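4.3 Building a terrain model from overlapping drone photos

Read section 4.2 first if you have not yet set out ground control. Calloway will happily build you a surface without it, and the surface will look wonderful, and it will be in the wrong place.

The steps use the Draltstead quarry project from the sample folder. Your own photos will behave worse.

Before you start

You need the photo folder, the control point file (CSV, one point per line), and enough free disk space. The sample set has 640 photos. Calloway writes its scratch files next to the originals unless told otherwise, so do not run it from a memory card.

Steps

1. Open Calloway and choose File > New Terrain Project. Give it a name without slashes. The program accepts slashes and regrets it later.

2. Click Add Photos and pick the whole folder. Takeoff and landing shots can be left out now or filtered in step 4.

3. Set the project coordinate system. Check the units twice. A quarry measured in feet and processed in meters is a very impressive quarry.

4. Run Tools > Screen Photos. Anything marked Blurred or Tilted goes into the Held list. Look through the list yourself before you delete anything, as the screening is strict about shadows and has been known to throw out a perfectly good north wall.

5. Import the control file with Control > Load. Column order is name, easting, northing, height. If your points land in the ocean, swap the second and third columns and load the file again.

6. Mark each control point in at least 5 photos. The sample has 19 points. Yes, all of them. Put the kettle on.

7. Set aside a few points as check points by clearing the box beside their names. Check points take no part in the fit. They are there to tell you the truth about it.

8. Click Align. Leave Key Points at 2000 for a first run. Raising it makes alignment slower and, on bare rock, changes very little.

Note: The progress bar pauses near the end while the camera model is refined. It is working. Clicking Cancel to see whether it is working will answer your question and lose the alignment.

9. Open the alignment report and read the check point errors, then the control point errors. Most people do this the other way around, feel pleased, and stop reading.

10. If one check point is much worse than the rest, open its photos and look at where you put the marker. Lesia Nazarenko, who tested this section, found hers on a traffic cone.

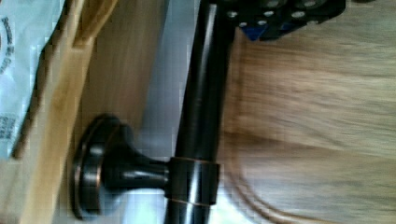
11. When the report looks reasonable, choose Surface > Build Dense Cloud, then Surface > Classify Ground. Use the Quarry preset for steep faces. The Farmland preset treats a cliff as a large shrub and removes it.

12. Choose Export > Elevation Grid. Set the cell size no finer than the value shown as Suggested. A smaller number gives you a bigger file with the same information in it.

Caution: Exporting over an existing grid replaces it without asking. The Cunley release adds a warning. Earlier releases do not, and several of us learned this in December.

If the surface looks wrong

A shallow bowl or dome across the whole site usually means the camera model was fitted with too little control near the edges. Add points there and align again. Do not fix it by tilting the grid in another program.

Stair steps on smooth slopes come from exporting heights as whole numbers. Set Height Type to Decimal.

Holes over water are normal. Water moves between photos and matches nothing. Draw a breakline along the shore and fill the inside flat.

For transferring the finished grid to Felladberg viewers, see section 4.4.

Section revised September 10, 2025, by Oksana Zhuravel.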